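How we plan a garden day at Clestisow now

I've been with the grounds crew at Clestisow for years, and since September most of our yard jobs get tried out in a computer model first, with a two-armed robot doing the lifting. I grumbled! Then I got put on the desk, and here are some views from our 9th March run in the Menzies yard.

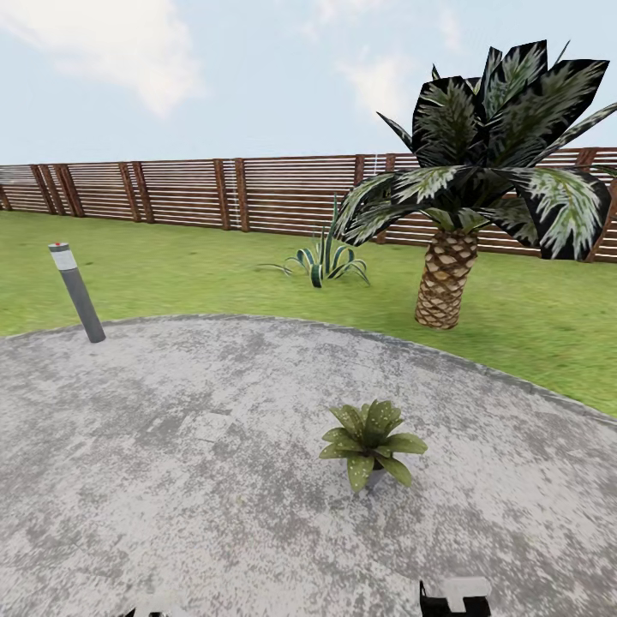
Potted plant on the patio, lawn and palm behind it.

Pots used to be my whole morning. We had nearly 200 on the books last spring, and my back knew every one of them. Now I pick the order they get moved in and argue with the software (Tronex, if you're curious) about it.

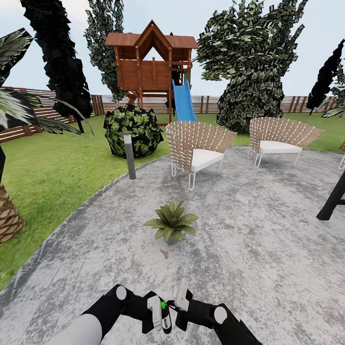
Small stuff, close up

Sekar Sitompul runs this part and she's far more patient than me. She used to be on mowers, and now she spends half her shift watching fingertips.
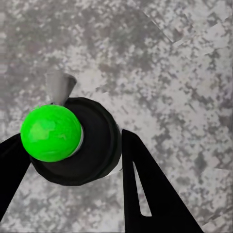 Green ball, black round thing, and a gripper finger on either side.

My worry was hours, and I said so at the meeting. Nobody on our crew lost any, but two of us did switch to desk shifts, and I do miss being outside when the weather's good.
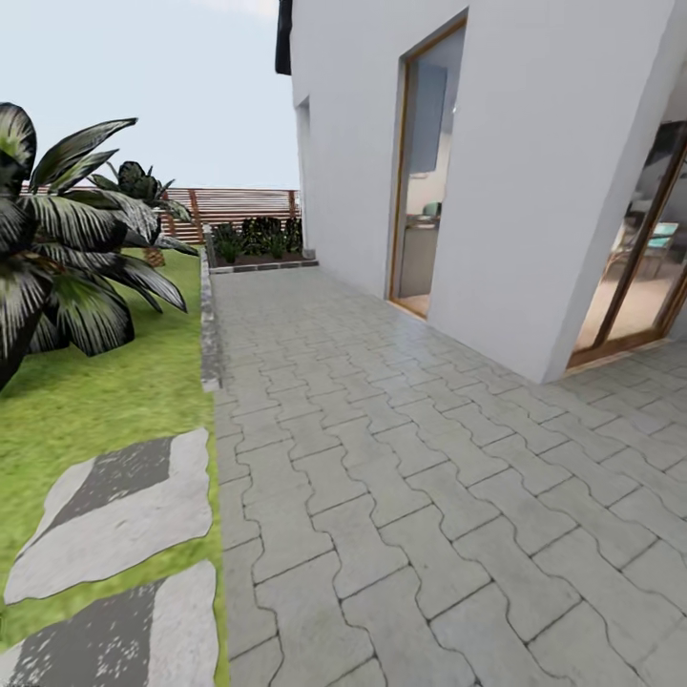
What I don't miss is driving out to a job and finding out the plan was wrong. We still walk every real yard before any work starts, and the new folks learn pots by hand first, same as I did at Bustero.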